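ok watch thread. been sitting on this one since January and my group chat is sick of me so you guys get it

the Irstead limited edition. the cycling one. the one Panau did for the Kavton stage race. I finally had it on wrist for a full week and I have opinions

first - the basics for anybody who doesn't follow this stuff. Panau is small. they do one race partnership and that's it, no golf, no sailing, no car thing. every year there's a special version of the Irstead in the race colors. this year it's green on gray

264 pieces. before you ask, that's the length of the queen stage in km. last year's number was the height of some climb divided by something, so this is already better

price is 3,180. yes I know. the regular Irstead is 300 less and has the same movement, same case, same crystal. so you're paying 300 for a dial, a strap and a caseback engraving

is the dial worth 300. hmm. kind of?

it's a matte gray with a green minute track, and the seconds hand has a tiny wheel for a counterweight. sounds corny. in person you mostly don't notice until the light hits it, then you notice it every single time

what I don't love - the date. they kept the date window and it's WHITE. on a gray dial. with green accents. who signed off on that. a gray date disc can't be that expensive

also the race logo at six. it's small, fine, but it's printed and not applied, and at this price I want applied. last year's was applied!! I checked my own photos to be sure I wasn't making it up

strap is the best part. woven fabric, green stitching, dries fast, tapers more than you'd think. I got caught in rain twice on it and wore it to dinner after. no smell so far lol

quick release bars too, so I swapped it onto my old Tiedemann just to see and it looks better there than anything Tiedemann ever shipped with it. kind of embarassing for them

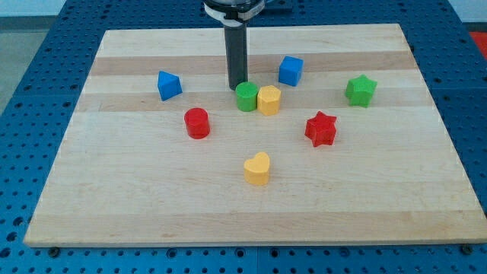 Striped wood board, blue perforated table.

anyway. the chrono. big question with any race watch - can you time something with it. yes. pushers are firm, maybe too firm on the reset, you have to mean it. start is nice and clean, hand doesn't jump

timed my commute with it every day for no reason. fastest was Tuesday. nobody cares but there it is

the tachy scale is on the outer ring and it goes down low enough that it's useful at bike speeds, most of them start at 60 and that's pointless for a cyclist. small thing but somebody at Panau rides

water resistance 100 meters, screw down crown. crown is grippy. lug to lug wears shorter than the spec sheet, I have skinny wrists and no overhang

lume: ok. not great. the hands glow way longer than the markers so at 3am you get two floating sticks and you work it out from there

accuracy over the week was a few seconds fast per day, pretty steady. I'm not hooking it up to anything, just checked it against my phone every morning like a normal person

the box. it comes in a musette!! like the little cotton bag they hand riders out the window. plus a plain cardboard inner box. I love this. less giant lacquered coffin boxes please, my closet is full

caseback has the stage profile engraved all the way around the edge, so the climbs go around in a circle. the big one ends up at about the crown side. number of the piece is in the middle. it's closed so no movement view but the movement isn't much to look at, let's be real

how to get one - half go through the Panau site, half through shops. online part opens 20th June, which is a Thursday, morning European time, so set an alarm if you're in the US. one per person. last year's was gone before lunch

shops are doing lists already. mine wanted a deposit, refundable. ask before you pay becuase I've heard some aren't

should you buy it. if you follow the race, yeah, you were going to anyway. if you just want a good chrono get the regular Irstead in black and spend the 300 on straps

if you want it to flip, please don't. and it won't work, the last two sit used under retail right now

me? I'm on the list. white date and all

somebody asked in replies about the smaller size - no, one size only this year. they did both sizes two years ago and the small one sold slow

ok and somebody else asked if the bezel turns. it doesn't. fixed

will post strap pics on the Tiedemann tomorrow if I remember. probaly won't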